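Vurska Short Pile Rug - Stone

Home > Rugs > Plain rugs > Vurska

Code: 507-ST
Sold by: Karaca Floors, Skenemlow

A plain, light rug in a greyish beige, made for living rooms, bedrooms and studies with a hard floor. The pile is short and soft, with no pattern and no fringe. It is cut as a straight-sided rectangle so it can sit square to a wall, a bed or a sofa.

Colour

Stone is the palest of the Vurska colours. It falls between grey and beige and tends to look warmer next to a honey-coloured floor and cooler next to a white or painted one. There are faint darker patches in the surface. These come from the way the pile lies and will move when the rug is walked on or vacuumed. They are not marks and we can't accept a return on account of them.

If you are matching to a sofa or curtains, please order a sample first. Samples are free and come by ordinary post. One sample per colour, please.

Size and fitting

Sold in one width only, 148 cm. Length is cut to order, so measure before you buy and write the figure in the box at checkout. Cut lengths can't be exchanged.

Lay the rug out flat with the pile facing up and leave it overnight before putting furniture on it. If the ends lift, roll them the opposite way for a few minutes and lay them down again.

Use on wooden floors

The rug can be used on lacquered, oiled or waxed wood. Sweep first, as grit under a rug will scratch a glossy finish. We recommend the Wultov underlay, sold separately, trimmed 2 cm short on every side so that it doesn't show. Do not use rubber-backed mats or double-sided tape on lacquer.

A new floor should be left to harden fully before any rug goes down. Ask whoever laid it how long that takes - it varies a good deal with the finish. Wood also changes colour in daylight, and the part under a rug changes more slowly. Moving the rug now and again in the first year helps to keep the difference small.
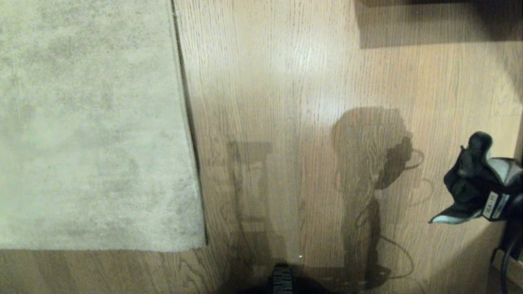 Vurska rug in Stone on a wooden floor.

Care

Vacuum weekly on a low setting, without the rotating brush. Blot spills straight away with a dry white cloth, working from the outside in. For anything that stays, use cool water and a little wool detergent. Do not machine wash, steam clean or tumble dry.

Some loose fibre is normal at first. Snip any long ends level with scissors and don't pull them.

Delivery

Rugs are sent rolled, usually within 6 working days of the order. Orders placed in April may take longer while the cutting room is closed for stocktaking. Delivery is to the door only. Collection from the Skenemlow shop is free, but please wait for our message before you set out.

Questions about cutting or large orders go to Erhan Karabulut at the shop.

Goes with: Wultov underlay, Vurska hall runner, Vurska sample card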